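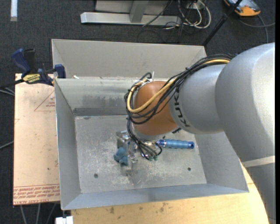 An open metal bin with a scratched floor and sloping sides.

FIVVILLE TO OPEN PERMANENT REUSE AND REPAIR CENTER IN FORMER BRANDEMTON ROAD DEPOT

FIVVILLE, 3 Dec 2018. The Town of Fivville has approved the opening of a permanent Reuse and Repair Center in the former highway depot on Brandemton Road. The center will accept household goods, small appliances, hand tools, textiles and bicycles from residents of Fivville and the neighboring town of Brandemton, and will offer repaired items for sale to the public at fixed prices.

The decision follows a trial held at the depot last year, in which residents brought in roughly 2,000 items over 13 weeks. Most were placed with new owners. The remainder went to the regional scrap and recycling contract under the terms already in force between the two towns.

"Residents have been asking for a permanent location since the trial closed its doors," said Lærke Vestergaard, Director of Public Works for Fivville. "They told us they did not want to throw away a lamp that needed a new cord or a chair that needed glue. The town has the building, it has the parking, and it now has an agreement with its neighbor to share the cost of running it."

Under the agreement, Fivville will own and maintain the building and Brandemton will contribute to staffing and utilities. The agreement may be renewed by a vote of both town boards. It does not change the curbside trash and recycling schedule in either town, and no household will see a new charge on its utility bill as a result.

Renovation work on the depot was completed in November. The contractor, Ghanem Building Services, replaced the roof over the east bay, installed new lighting and heating, and widened the public entrance. The old salt storage area has been converted into a covered drop-off lane with space for cars to wait clear of Brandemton Road. The original brick front, including the clock above the main door, has been kept.

The center will have 49 parking spaces, 2 of them reserved for vehicles with trailers. Bicycle racks have been placed beside the public entrance. Residents arriving on foot should use the new sidewalk on the north side of the property, as the drop-off lane is open to vehicles only.

Repair work will be carried out in the west bay. Electrical items will be tested before they are placed on sale, and each will carry a tag showing the date of the test. Items that cannot be repaired at a reasonable cost will be taken apart for usable parts or sent for recycling. The center will not accept mattresses, tires, paint, motor oil, propane tanks, child car seats or any appliance containing refrigerant. Residents who wish to dispose of these items should continue to use the Fivville transfer station.

A tool library will operate from the front office. Residents of either town who are at least 18 years of age may register with proof of address and borrow hand tools, ladders and garden equipment. There is no fee for registration. Late returns will be charged by the day, and the schedule of charges will be posted at the counter and on the town website.

Evening classes in basic household repair will begin after the center opens. Subjects in the first term include sewing and mending, bicycle maintenance, lamp rewiring and the care of wooden furniture. The furniture class will be taught by staff of the Tasa Workshop, which has run a similar course in Brandemton for several years. Class sizes are limited, and places will be given in the order in which applications are received. Application forms are available at both town halls and at the Fivville Public Library.

Money raised from the sale of repaired goods will be paid into a separate account and used for the running costs of the center. The Department of Public Works will present a written report to both town boards at the end of the first year of operation, covering the quantity of goods received, the quantity sold and the cost of the program to each town.

"We expect to learn a good deal in the first year," Vestergaard said. "Opening hours, prices and the list of items we accept will all be reviewed, and residents will be able to comment before any change is made."

The opening date and hours of operation will be published on the town website and posted at both town halls. Residents are asked not to leave items at the depot before that date. Goods left outside the gate will be treated as illegal dumping under the town code.

About the Fivville Department of Public Works
The department maintains the town's roads, sidewalks, storm drains, parks and public buildings, and operates the Fivville transfer station.

Media contact
Office of the Director, Department of Public Works
Town Hall, Fivville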